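Two-arm sorting cell in a shared shop: can catches on the cup rim
Kostorar Makers Forum > Arms and grippers

Vitória Louro
Jan 31, 2020
Two arms on one table, printed fingers, wrist camera on each. The job is to lower a drink can into a plastic cup. Out of 50 runs I get 37 clean drops. In the rest the can lands on the rim and pushes the cup over. Hand-eye calibration was done in the Falholm shop before I moved the table. Do I need to redo it, or is this a finger problem?

Gergely Dobos
Redo it. Moving the table voids the base-to-table transform. Use the full set of 55 poses. The short routine does not constrain rotation well enough. Check the residual before you touch the fingers.

Syahrul Tambunan
get bigger cups

Orsolya Dudás
Calibration first, as Gergely says, but printed fingers can give the same symptom. We run a similar cell at Iveck.

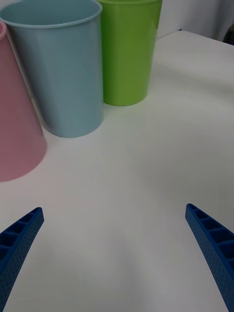
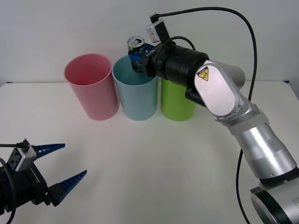 Compliance in ribbed fingers shifts the can after the grasp, so the pose you commanded at pickup is no longer the pose of the can at release. Measure the offset between can axis and cup axis at the moment the can enters the cup, and log it for every run. A constant offset means calibration; a scattered one means the grip. Spacing matters too. With the cups in a row and the blue rim nearly touching the pink one, as in the second picture, a small sideways error reaches the neighbor as well. Space them out until the drop is reliable. Also cut the descent speed for the last part of the move, and open the fingers only after the base of the can is below the rim.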